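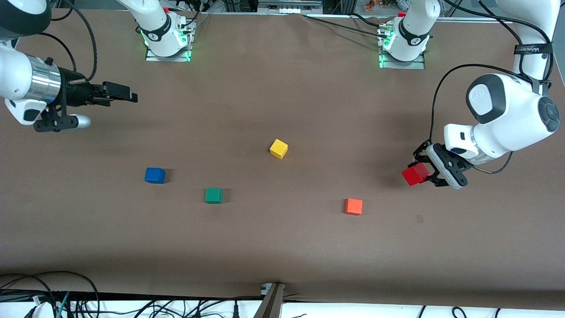
Dos brazos sobre una mesa: ¿evaluación conjunta o por separado?

Preguntado el 28/07/2026 – 2 respuestas

Celda de laboratorio con dos brazos que comparten tablero y zona de trabajo. La tarea es manipular cubos de madera de colores. Cada brazo tiene su propia evaluación de riesgos, heredada de cuando estaban en mesas distintas. El procedimiento interno de Pelten pide «una evaluación por máquina». ¿Valen las dos que tenemos? ¿Y qué separación mínima dejáis entre pinzas?

Respuesta 1 (aceptada) – 22 votos

No valen. Lo que se evalúa es la aplicación: brazos, pinzas, pieza, mesa y accesos. ISO 12100 para el método e ISO 10218-2 para la integración. Puntos que faltan casi siempre al juntar dos evaluaciones antiguas:

– atrapamiento entre un brazo y el otro, no solo entre brazo y mesa;
– alcance de la parada de emergencia: un pulsador debe parar los dos;
– caída de la pieza al perder alimentación la pinza;
– cables en la zona del operador y en el recorrido de las muñecas.

La separación sale del tiempo de parada medido con la carga real. En Clarndale usamos 70 mm entre pinzas a velocidad reducida, pero es nuestro valor, no el vuestro.

Respuesta 2 – 2 votos

Nosotros pusimos 20 mm por software y sin problemas. Con cubos pequeños no hace falta tanto papel.

Comentario a la respuesta 2: un límite por software sin función de seguridad certificada no cuenta como medida de reducción del riesgo.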